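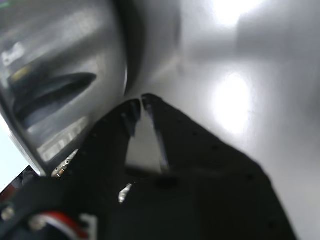 Subject: Re: [kitchenware-repair] Dents and dull patches on stainless bowls

> I've been given a big stainless mixing bowl that came out of a
> hotel kitchen. It's a good weight but the inside is covered in
> fine scratches and there is one shallow dent low down on the
> side. I tried a cream cleaner on it and I think I made it worse,
> as there's now a cloudy patch the size of my hand. Is it worth
> going further or should I just use it as it is? I bake bread
> most weeks and it would be for dough. I don't own any power
> tools apart from a drill.

I would use it as it is for a month before doing anything. Fine scratches make no difference to dough, and a bowl that gets a scraper round it every week will have new ones soon enough.

If the cloudy patch bothers you, it's most likely very fine scratching from the cleaner. You can take it out by hand. What I do:

Wash the bowl in hot water with washing-up liquid and dry it well. Any grit left on the surface will be dragged round and leave its own marks.

Look for the direction of the original grain. On a brushed bowl it normally runs round the bowl, level with the rim. Work along it and never across. If the bowl was mirror polished there won't be a grain, and you can skip the next step unless the scratches catch a fingernail.

Start with 500 grit wet and dry paper, used wet with a drop of washing-up liquid, and go lightly. On a brushed bowl I stop there. For a shine you need to carry on through finer papers and then use a metal polish on a soft cloth. I use the Wuvon paste, which comes in a flat tin. The Zondov liquid also works but it dries quickly and you spend a long time getting the residue out from under the rolled edge. Do a small area first, on the outside near the base, and see if you like it.

You could put a felt pad in the drill for the last stage. Keep the speed low and keep it moving, and clamp or wedge the bowl well. I had one spin off the bench and it came away with a worse dent than the one I'd started with.

As for the dent, leave it if the bowl stands flat. Stainless steel gets harder as it's worked and it doesn't go back as easily as copper or aluminium. If you must, rest the outside of the bowl on a sandbag and press from whichever side is pushed out with the back of a wooden spoon or a rubber mallet, a bit at a time. Expect it to be better but still visible. Mine took nearly 3 hours and I can still find it with my thumb.

Wash everything twice afterwards and wipe round with a white cloth. If the cloth comes up grey, wash it again. I wouldn't put dough in it until the cloth stays clean.

On the earlier question about mixer bowls: the Deligiannis ones have a welded foot, and the weld is usually what goes. I wouldn't try to fix that at home. Fladetti used to sell the bowls separately from the machine but I don't know if they still do. If anyone has bought one lately, could they say whether the 5 litre size still fits the older stand? The one I have is held on by a single pin and I'd like a spare before the winter baking starts.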